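Veton – Cup and Party Ware Sorters Wanted, Part Time

Posted 09/08/2024

14 shares | 3 comments

Veton rents out tableware and supplies for birthday parties, school events and small receptions. We are looking for two part-time sorters for our room at the Natadlow building. The work is sorting, checking, stacking and packing, mostly cups. It suits a person who likes steady table work and does not mind doing the same thing many times over.

What comes in

Bags come back from events with everything mixed together. In one bag you can expect paper cups, hard plastic cups in bright colors, clear cups, baking cups left over from the cupcake table, and a good deal that has nothing to do with us. Cloth, toys, sweaters and other people's shopping all turn up. The bags are set down on the far side of the table and you bring things across a few at a time.

The paper cups are the largest part of the job. The current ones are white with green leaves printed on them. They are light and they tip over if you look at them, so we ask people to handle one cup at a time until they get the feel of it. Squeeze a paper cup too hard and it creases, and a creased cup goes in recycling. Plastic cups are easier. They can be picked up any way you like and left on their sides until you are ready to stack them.

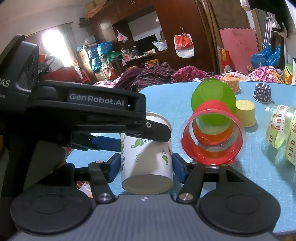

Guðlaug Blöndal wrote under our April notice that the stacking takes longer to learn than the notice made out. She found that paper cups pushed down hard into each other would not come apart again at the next event, and that new people should be shown this on the first morning and not the third. She also asked for the baking cups to be sorted by pattern before they reach the table.

We have taken the first point and it is now part of the first shift. On the second, the baking cups will still come to the table mixed. There are not enough of them to make a separate step worth it.

What you will do

Empty each bag onto the table a little at a time and group the contents by kind. Check paper cups for creases, splits and marks. Anything that has been used is thrown out. Clean unused cups are stacked loosely, rims all facing the same way, and slid into a sleeve. Colored plastic cups are stacked by color and go to the wash rack. Clear cups with a printed band are kept apart from the plain ones – the bands come off in the wash, and Bech, who supply them, want those wiped by hand.

Things that are not ours go in the lost property crate with a tag saying which event the bag came from. Please do not guess. If the tag on the bag is missing, write "unknown" and leave it for the desk.

You will also help fill outgoing orders. An order sheet lists what goes in each bag, and you pack from the sheet. Heavy things at the bottom, paper cups on top, nothing pressed down. The last full season came to 1,816 orders, so the packing side is never quiet for long.

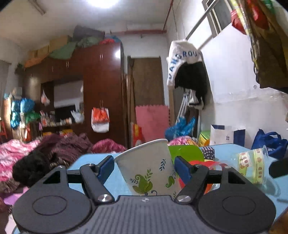 Foam mats are part of the toddler party set and go out with it. They should be stood on edge against something when they are not in use, never laid flat with boxes on them, as the teeth bend and then the mats will not join. Cloths are shaken out, folded and put back with the set they belong to. Handle-tied plastic bags are opened and emptied the same day they arrive, even if there is no time to sort them fully.

Hours and pay

The shift is 15 hours a week, mornings only. You can split these over three or four days as suits you, agreed a month ahead. Pay is by the hour at the same rate for sorting and packing. There is a paid break in the middle of each shift. Most bags take about 2 minutes to empty and group once you know the work, but we do not time people.

What we ask for

No experience is needed. You should be able to stand or sit at a table for a morning and lift a full bag from the floor. A stool is provided. You should be able to read an order sheet and write a clear tag. Stock is entered in Sultix at the end of the shift – we will show you how, and it is a short job.

How to apply

Send a few lines about yourself to Olanrewaju Uzor at the Veton desk, or leave them in the box by the Natadlow side entrance. Say which mornings you can work and when you could start. A resume is fine but not required. We will ask you in for a short trial at the table, which is paid.

14 shares | 3 comments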